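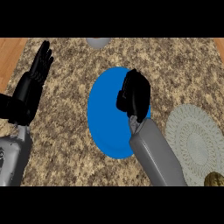
Figure 1. A blue oval plate on a speckled rug, with wooden floor at the edges (computer rendering).

Eating on the Floor: How Families Share a Meal Without a Table
Final project report, Home and Everyday Life seminar
Ashraf El Idrissi
14 July 2025

Where the idea came from

When I was small, my grandmother laid out lunch on the rug every Friday, and it never crossed my mind that there was anything to write about in that. There was a cloth, there was bread, there was one big dish in the middle and a good deal of arguing about who had taken the best carrot. Then I moved into student housing, where we had a very respectable dining table that mostly held mail, and I noticed that my roommates and I ate together less and less. When our seminar was asked to choose one ordinary habit and look at it closely, I knew right away which one I wanted - and I have to thank my classmates for putting up with how long I talked about it in the first meeting.

My question was a simple one. In homes where people eat on the floor, at least some of the time, what do they feel it changes about the meal?

How I went about it

I visited seven households, beginning in October, and ate with each of them once. I asked to come on a normal day and please not to cook anything special, a request that every single household ignored. After the meal I stayed for a conversation, usually over tea, and wrote up my notes the same evening while I could still remember who had said what. Two of the households were related to each other, and I kept their notes apart because they turned out to disagree on almost everything.

I did not record anyone. I thought about it, but the first family looked so uncomfortable when I brought it up that I put the phone back in my pocket and left it there for the rest of the project. The quotations in this report are from my notes and were read back to the people who said them.

What people told me

The thing I heard most often was about time. People said they stayed longer on the floor. One father, whose children are in middle school, told me that at the table the kids are up and gone the moment their plates are clean, while on the rug they just lean back against the sofa and keep talking. "They forget to leave," he said, and he looked very pleased about it.

The second thing was about guests. A table has a certain number of chairs, and when an extra cousin arrives somebody has to go hunting for a stool. On the floor everyone shuffles over. In the Panasiuk home, where they eat this way only on Sundays and holidays, Mrs. Panasiuk said she had given up counting who was coming, and that it had made her a much calmer host. I can confirm that she was very calm, and that there was a great deal of soup.

Not everybody was so fond of it. Older relatives had trouble with their knees and hips, and in two homes a grandparent sat on a low chair beside the group with a tray. One grandmother told me plainly that she felt left out up there. Her granddaughter had not known this until I was sitting between them with my notebook, and it was a quiet moment. I have thought about it a lot since.

Then there are the spills. Everyone has a rug story! Opinions on rugs were much stronger than I had expected: some people would only eat over a washable cotton cloth, and others put dishes straight down and trusted the pattern to hide whatever happened. One household swore by a darker rug, another by a very busy one with many small flecks of color. Flat plates were generally disliked. People wanted a bit of a rim, or better still a proper bowl, because the food travels farther from dish to mouth when you are sitting low.

Trying it myself

For seven days my roommates and I ate dinner on our living room floor. The first evening was awkward and somebody's foot went to sleep. By the middle of the week we had worked out that cushions were needed, that spaghetti was a mistake, and that the water pitcher should live on the windowsill. We did talk more. I can't say how much of that was the floor and how much was simply that we had all agreed to show up at the same hour, and I want to be fair about that.

Limits of the project

Seven households is a small group, and I found most of them through friends and family, so they were probably more welcoming than average. I was also a guest, and people behave differently with a guest. If I did this again I would go back to each home a second time, and I would talk to the grandparents first, before the food came out, with nobody else in the room.

My roommates have kept the cushions. We still use the table on weeknights, mail and all, but Sunday dinner is on the rug now, and my grandmother has been told.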